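Notebook > Newsroom Tools > Archive mirror

May 23, 2019
Posted by the mirror desk

OK, picking up where the last entry stopped, which was me swearing at the Dalluvik crawler. It's running again! The trouble was dull in the end: a bad date field in the Pistorel pages (the old news site, the one whose office closed in December). Any story with an empty date made the crawler quit and start over from the front page, so we kept saving the same top stories and never got down into the older stuff. I told it to write "undated" and keep walking. Ugly, but fine for now.

Count this morning was 1653 articles saved, text and photos both. The editors think the full site was 3000, so we're a bit past half. I'd love to get the rest before the hosting bill comes due, and I've asked whether Brirnent can hold the domain for us a little longer. No answer yet.
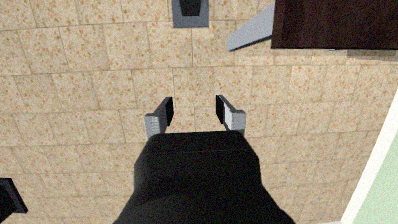
Gripper over the tile floor, simulated.

Next job was checking that the copies open from inside the country, where the original address has been blocked on and off. I tried 3 mirrors. Two loaded right away, and the third (the Čierny one) gave me a blank page, then a login box I've never seen before, then nothing. I'm not calling it blocked until I've tried from another line. Could easily be our own certificate, I changed it late last night and I was tired.

Also went through a batch of 25 stories by hand to see what the crawler does to bylines. Please look at this if you're on the desk tomorrow! Several reporters asked for their names to come off the old pieces, and the live site did that, but the crawler is grabbing an older cached copy with the names still in. Nothing from that batch goes public. I've moved it to the locked folder and switched off the nightly sync, so don't turn it back on just because the light is red.

Still to do: rerun the undated ones, fix the captions that come out as question marks, and ask the editors how they want corrections shown.

2 comments | 0 shares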